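**Windano opens a repair and refill shop for household goods in Dromutholm**

DROMUTHOLM, December — Windano, a home goods company, will open its first repair and refill shop in the old post office on Jaramillo Street this month. The shop will accept table linen, curtains and small kitchen items for repair, and it will sell soap and dry food by weight.

The company started two years ago as a mail service. In this time it repaired roughly 3,000 pieces for customers in the region. Many of them asked for a place where they can bring the things in person and speak with the person who will do the work.

"People are keeping a tablecloth for twenty years, and then one small tear is enough to throw it away," said Citlali Cisneros, founder of Windano. "We would like to make the repair as easy as buying a new one." 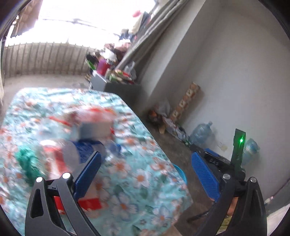
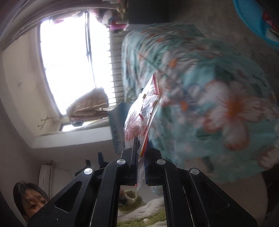 The shop has 3 work tables and a counter for refills. Simple repairs will be ready in 2 days — larger pieces can need more time, and the customer receives the price before the work begins. The refill products come from Natavix, which delivers them in containers that go back to the supplier for washing.

"We have waited for such a partner in this town," said Wajid Dogar, sales manager at Natavix.

Before the opening, 462 households have already registered for the member card. The card is free of charge and gives a lower price on the first repair.

The shop opens at 9 a.m. Questions from the press can be sent to the Windano office in Dromutholm.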